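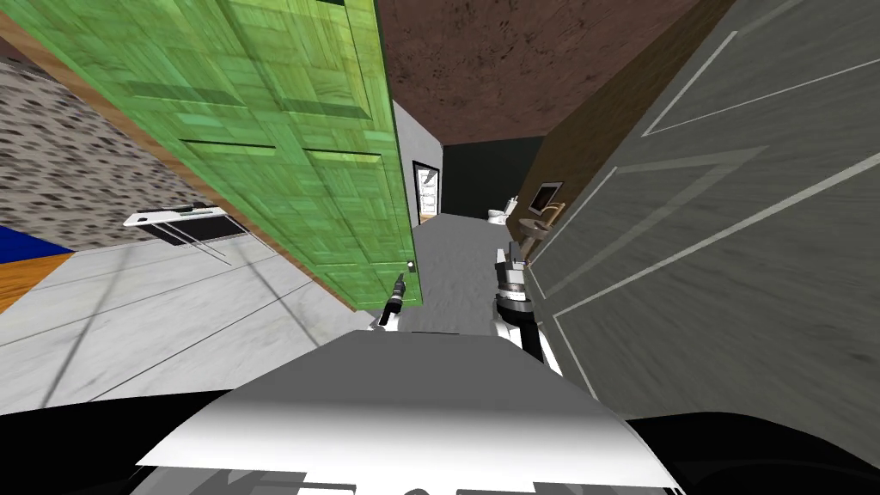

**Figure 3.** Rendered door with recessed panels and a green wood-grain surface in short horizontal and vertical strips.

### 4.2 Does grain pattern change how heavy a door looks?

The claim that people judge the weight of a door from its surface has been repeated in the interiors literature for years, usually with a nod to Hunt and very little else. We were not convinced when we began, and the results below have only partly moved us.

Each of our 98 participants rated a set of rendered doors on a scale running from "very light" to "very heavy". Patchwork grain of the kind in Figure 3 was compared with plain paint and with a single continuous grain. Size and panel layout were held constant within each set. Participants had as long as they wanted, and most took very little time, which should already make us careful about what the ratings mean.

Patchwork doors were rated heavier than painted ones. The gap was small, and it shrank further once we removed people who gave the same answer to nearly every item. Continuous grain fell between the two, but the difference from patchwork did not survive correction. Liepiņa reads this as support for a "construction cue" – viewers see many small pieces and infer a solid, built-up object. Luik reads it as a contrast effect: busy surfaces attract attention, and attention inflates almost any rating one cares to collect. The data cannot separate these accounts, and the two authors still disagree.

Color is a further problem. The earlier Bidberg survey, with 1,010 responses, reported that dark doors look heavier than light ones, and it is cited as if the matter were closed. Its dark doors were also its only paneled doors. When we varied the two separately, paneling did most of the work and darkness did little. Green, used in part of our set because few people have strong expectations of a green door, behaved much like brown.

We also doubt that any of this matters to someone choosing a door. Trade guides from Betonano and Fikerwood advise grained finishes where a "substantial" entrance is wanted, but neither guide says how that advice was reached. A shift of this size on a rating scale may vanish the moment a hand pushes the door open. Section 5 takes up that question with real doors, a much smaller sample, and a measure that does not depend on asking people what they think they feel.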